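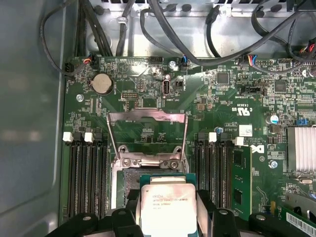 A Xeon held over the open socket of a Dell board. Photo: Cimness

The chip and the missing runs

A robot that can seat a processor sounds like a solved problem. Read the fine print before you believe it.

By the time I got to Skirnirberg I had watched the Cimness video more often than I would like to admit. It lasts less than a minute. A processor comes down, settles into a socket, and the fingers back away. There is no music, which I took as a sign of seriousness, and there are no failures, which I took as a sign of something else.

The claim behind the video is bigger than the video. Cimness, a small research outfit that lives on a mix of grants and contract work, says its method can learn to place a processor from camera views and recorded human demonstrations, with no force sensor in the wrist and no custom fixture holding the part. The group calls the method Oláh. Its paper says the same recipe should carry over to other kinds of computer repair: memory, expansion cards, cable plugs. "Should" does a lot of lifting in that sentence.

Why a processor? Anyone who has built a computer remembers the moment. The chip has to go in the right way around, flat, and without being dragged across the contacts underneath. It takes almost no strength. A person does it by feel, or thinks they do, and then closes the lever with their face turned slightly away. For a robot, the trouble is that most of what matters happens under the part it is holding. A camera mounted near the fingers gets a lovely view of the top of the chip. The contacts are on the other side.

Kacper Walczak, who led the work, did not argue with any of this. He is a patient explainer and seemed used to visitors who arrive with folded arms. In his telling, the view from above contains more than you would guess. The edge of the chip, the metal around it, the way the light slides off the lid as it tilts: a trained model can pick up on all of that and nudge the hand. "You don't need to see the contacts," he told me. "You need to see whether you are level."

Maybe. But being level is one requirement among several, and the paper never separates them. We don't learn how often the robot was level and in the wrong spot, or in the right spot and tilted. It gives one success rate and moves on.

So I went looking at the rate. Cimness ran 970 trials. That is a respectable number in a field where a paper can get by on a good afternoon. Then comes the table in the appendix, and under the table a note in smaller type. Of those 970 trials, 326 were left out of the final score because they were judged to have had an "invalid start."

I asked Walczak what made a start invalid. The chip had shifted in the fingers before the approach, he said, or the case had been bumped, or the lighting had drifted from what the model was trained on. He said it would be unfair to charge those to the insertion method, which takes over only once the part is held properly.

I see the logic. I also think it gives the game away. A chip that has shifted in the grip is exactly what a repair shop would need the machine to handle. If you throw out the runs where the hard part went wrong early, you are measuring how well the robot does on days when things go well. The people making the call on each run also knew how it had ended. The paper does not say so. Walczak did, when I asked, and he said the next round would be judged blind.

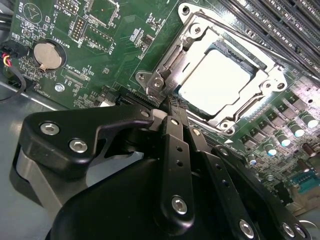

Light is the part that bothers me most. The lid of a processor is a small metal mirror, and a method that reads tilt from reflections has to live with whatever the room is doing. At Cimness the lamps stay where they are between runs. Walczak's team tried moving them, and the results are described in one sentence that uses the word "degraded." I asked for the figures and was told they were still being checked.

There was damage, too. Two sockets were ruined during the trials, according to the paper, and both boards were swapped out so that testing could go on. Two doesn't sound like much. But a bent contact is often the end of a motherboard, and the paper counts each of those runs as a plain failure, worth the same as a robot that stopped short and did no harm. To anyone paying for the boards those are very different events.

I put the question to Sornico, a refurbishing firm that takes in retired workstations and servers and has been following the project. The manager I spoke with, who asked not to be named, was polite about it. Her technicians seat processors all day and rarely break anything. What slows them down is screws, stuck cables, dust, and finding out which machine has been opened before by somebody careless. "If they can do the cables, call me," she said.

That struck me as the fairest review the work has had. Inside an open case, the socket is the tidy part. It has straight edges, it sits in a fixed place on the board, and it was designed so that the chip goes in one way. Cables hang wherever they were left. A method that learns from looking may well turn out to be good at that kind of mess, and I would read that paper with real interest. This one doesn't test it.

None of this makes Oláh a bad idea. Doing without a force sensor would save money, and the demonstrations were collected in a way other labs could copy. Cimness has also released its trial logs, including the excluded ones, so outsiders can redo the sums. I wish more groups did that. Put the invalid starts back in as failures, as I did on the train home, and the headline result becomes a good deal more ordinary.

Walczak knows it. He plans a second set of trials in December, with moved lamps, blind judging, and the shifted grips left in. He would not guess at the score. I asked whether the video would be updated as well, and he said that was up to the people who run the website.

The Cimness trial logs were consulted for this story on 10 July 2025.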